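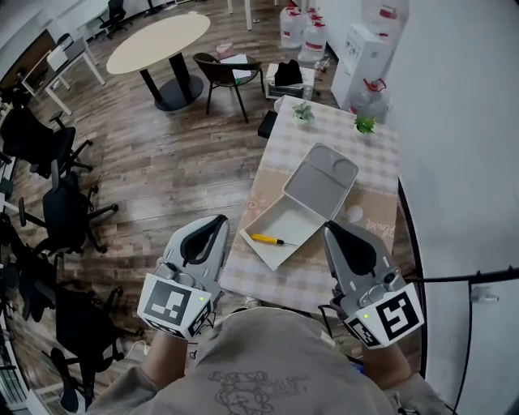
Photo: Witero workshop notes

Home | Guides | Small tools | Storage | Contact

Reading time: 2 min

Section 4. Packing the pocket kit in a clamshell box

Quick one. For people keeping a small screwdriver and a few bits in a reused food container instead of a proper tool case. Grey plastic lidded box, yellow-handled screwdriver, table with a cloth on. Enough to be going on with.

4.1 Before you start

Box clean and dry, inside the hinge as well. Old sauce gets in there and stays. Clear a bit of table, leave the cloth on, it stops small screws rolling. Plants to the far end.

Fillix small parts bags are fine for the loose bits. So is a folded envelope.

4.2 Steps

1. Set the box down, base towards you, hinge at the back.
2. Open the lid and let it lean back. Don't force it flat, the hinge goes white and then splits.
3. Check the screwdriver fits before anything else. Lay it in the base. Shaft must not press on the wall when the lid comes down.
4. Too long? Try corner to corner. Still too long, get a bigger box. Do not bend the lid round it.
5. Wipe the shaft with a dry cloth. A spot of oil on the tip if it's going in the shed.
6. Screwdriver in, handle to the left, shaft to the right. Left-handers swap.
7. Bagged screws go in the gap beside the handle. Flat, one layer.
8. Close the lid from the hinge forward. Press both front corners untill they click.
9. Pick it up and tilt it. Rattling means more padding, see 4.3.
10. Label on the lid. Pencil on masking tape will do.

CAUTION: tip away from the hand you open with. Always the same way round, every time you repack.

CAUTION: never put it back in the food cupboard. Once it's had tools in, it's a tool box.

4.3 Padding

A strip of kitchen roll under the shaft, folded twice. Felt is better if you have some. Not foam off a parcel, it crumbles and gets in the screw heads.

Note: Tedov boxes have a shallower base, so skip the padding and use a rubber band round the handle.

4.4 Weight

Ours came to 271 g all in with the lid shut. Keep it under that, the catches are only meant for a sandwich.

4.5 Checking

Open it every couple of months. Look for rust on the tip, cracks by the hinge. If one catch has gone, tape is fine for a week, then change teh box. Munteanu sell empties in packs of 30, but save the ones from your lunch first.

Next: Section 5, Spare fuses and where to put them

Comments (3)

biscuit_tin57: Step 8, mine only clicks on one side. Different make of box maybe?

hallway drawer: masking tape fell off in the shed by March. Used a paint pen, still there.

R.: Did this Sunday, took almost no time. Could you add a bit on tape measures, mine won't go in whatever I do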